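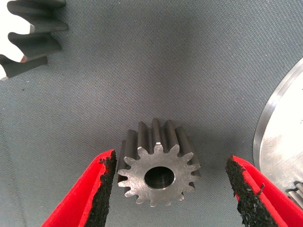 CLUB NEWS | TRAINING HALL

The new floor is down at Clovholm and we could not be happier with it! Anyone who trained on the old boards will remember how your knees felt the next morning, especially after a long evening of throws. The rubber underlay runs wall to wall now, with the mats fitted tight on top, and the gaps by the changing room door that used to catch everybody's toes are gone.

Santosh Chaturvedi took the first juniors' class on it in April and had them doing breakfalls for most of the hour (they asked for more, which says a lot). Our judo group has 46 members this spring and the karate group 35, so there will be plenty of feet on it every week. The hall stays open until 9 p.m. on training nights, and the small side room is still there for stretching and bag work.

A few things to keep in mind. Please leave outdoor shoes on the rack, bring sandals for the walk from the showers, and keep water bottles on the bench side. The mats get wiped down after the last class – if you can stay five minutes and grab a mop, please do, it goes so much faster with more hands.

We also have some 300 of the old puzzle mats stacked in the store. They have plenty of life left in them for a garage or a playroom, and members get first pick. Ask at the front desk before the end of the month and bring a car with a big trunk!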